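Blogging for Beginners, Course Handout
Session 3: Planning, Milestones and Giveaways
Prepared by Sharon Minja

Before the session
Please bring the address of your blog and a list of your last 12 posts. If you have fewer posts, bring what you have. The list can be on paper.

1. Keeping a rhythm
Last time in April we talked about choosing a topic. Now we come to the more difficult part, which is to continue. Many personal blogs become silent after the first months. The writer has a new job, or a child is sick, and one missed week becomes five.

My advice is to keep a small store of finished posts. I call them sleeping posts. They should not speak about the weather or the news, so that you can publish them at any time. When you come back after a pause, one sentence of greeting is enough. Readers don't need a long apology.

On my own blog, Juvgate, I write in the evening and correct in the morning. The mistakes I make in English are easier to see after I have slept.
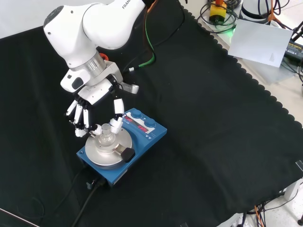
2. Celebrating a blog birthday
A blog birthday is a good occasion to look back. Some ideas which worked well in former groups:
- Choose your favorite old post and tell what you would write differently today.
- Thank the readers who comment often, but ask them first if you want to use their names.
- Show one number and explain it. When Juvgate became two years old, I had 1,070 comments, and I wrote which post received the most of them and what the people discussed there.

3. Running a giveaway
Keep the rules short and put them in the same post as the prize. Write who can take part, until which day and hour (with time zone), how the winner is chosen, and to which countries you send.

Choose a prize that belongs to your topic. A student with the sewing blog Drovgate gave away a bag of fabric pieces and received few entries, but most of these people stayed as readers. Another student offered a shopping voucher. She got 3,772 entries and almost no new readers.

Check the law of your own country and the rules of your blog platform before you announce anything.

Homework
Write a birthday post for your blog, even if the birthday is far away. Maximum one page. Send it to me before Session 4, where we will read the drafts in pairs.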